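The town of Clerkamley has 160 parking spaces and a firm belief that it has none. I moved there in December, and by the first Thursday three people had warned me about parking, the way people elsewhere warn you about bears.

The trouble is the free spots on Gosselin Street. There are four. Everybody wants them, including people who live on Gosselin Street and own driveways. I have watched a man circle the block for most of a lunch hour to save a dollar, burning what looked like two dollars of gas and all of his good mood.

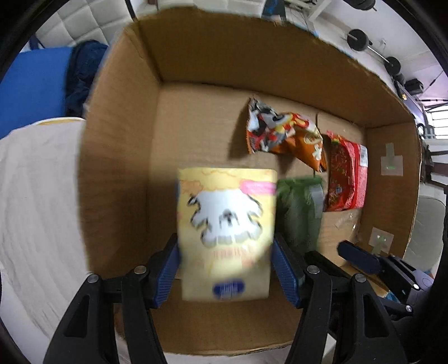

The lot behind the old Plaven building, meanwhile, sits mostly bare. It's a three-minute walk from the bakery. Mention this at a dinner party and you'll hear that three minutes is a long time in the wind, from somebody who drove to Jekden last weekend to go hiking.

The town's answer was a new sign, a big green one with an arrow. Business at the lot did pick up for a while. Then the sign blew down, and it's been leaning against the fence ever since, pointing at the sky. I park there most mornings, usually beside the same gray van.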